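Small flats, long shelves: Soledad Sosa on the arithmetic of storage

Interviews

Soledad Sosa has been measuring cupboards for most of her working life. She began as a draughtsperson at Flurico, a fitted furniture firm, and now runs the storage survey at Mivembridge, where the housing association she advises has let its first block of compact flats. Her brief was to find out how much storage a tenant needs, as opposed to how much the drawings say they have. The two figures, she says, are seldom close.

We met in May in the survey office, a narrow room above the boiler house with a drawing table and a wall of card folders. She does not like the word "clutter" and asked that it be kept out of her answers.

"It is a moral word," she said. "I am interested in volume and reach. If an object is used twice a week and it lives behind three others, the shelf has failed. The tenant has done nothing wrong."

The survey divides household goods by how often they are handled. Daily goods should sit between knee and shoulder height, at the front. Weekly goods may go higher or lower. Everything else can be stacked, provided that the stack can be taken down by one person. Sosa says that most fitted storage is designed for the last group, as deep cupboards are cheaper per litre than shallow ones.

"A cupboard 400 millimetres deep is sold as generous. For coats it is too shallow, for tins it is far too deep. You end up with one row you can see and two rows you have forgotten."

Her preferred depth for general shelving is 287 millimetres, a figure that tends to irritate joiners. It comes from the board sizes stocked by the supplier when the first flats were fitted, less the width of the saw cuts and a strip for the back rail. She tested a narrower shelf of 254 millimetres in the hallways and found it adequate for shoes laid sideways, though not for boots.

The low cabinet is the other subject on which she has firm views. Tenants at Mivembridge were offered a choice between a tall unit and a long low one. Most took the low one, and many of them then complained that they had nowhere to put things.

"The top is the problem. A tall unit has a top you cannot reach, so it stays clear or it gets one suitcase. A low unit has a top at hand height, and it becomes the busiest surface in the home. Post, keys, a phone, whatever somebody was carrying when they came in. We measured the inside of those cabinets with great care and ignored the top completely." 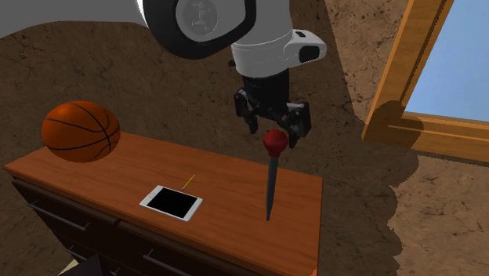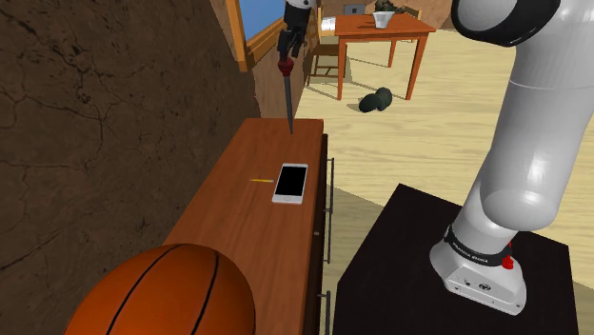 Ball, phone and pencil on a wooden cabinet with a reddish-brown top.

The second edition of the survey counts the top as storage and gives it its own line in the tables. Sosa calls this "landing space". She allows for it in the same way as a worktop in a kitchen, with a minimum clear length near the entrance and a second near the main socket.

Was there any resistance to that? "From the people who price the units, yes. If you admit that the top is in use, you have to finish it properly. You need an edge that can be wiped and a surface that will take a knock. On the first Nava units the tops had the same thin coating as the sides, and it wore through at the corners."

Nava was the original cabinet range. It was replaced by Zurik, which has a thicker top and 2 fixed rails inside in place of adjustable pegs. Sosa was against the pegs from the start. In the homes she visited, the shelves had stayed at the height at which the fitter left them, and the spare pegs were usually in a kitchen drawer.

"Adjustable shelving is a way of putting off a decision. Somebody should decide. If they decide badly we will hear, and we can move the rail in the next batch."

She is less certain about sports equipment, which takes up little space on paper and a great deal in practice. Round objects are awkward in her system. They cannot be stacked, they will not stay on an open shelf without a lip, and the tables treat a ball as the cube that would contain it, so that nearly half the allotted volume is air.

"I have tried nets, hooks and a bin by the door. The bin works for a while, then it fills with umbrellas."

The next round of visits will look at flats with shared hallways, where goods in daily use drift across the threshold and the fire rules take over. Sosa expects to revise the shoe allowance upwards. She has also asked for the doors to be left off a few of the trial cabinets, a request that was still with the fitters when we spoke.

"They think I have forgotten to order the hinges," she said.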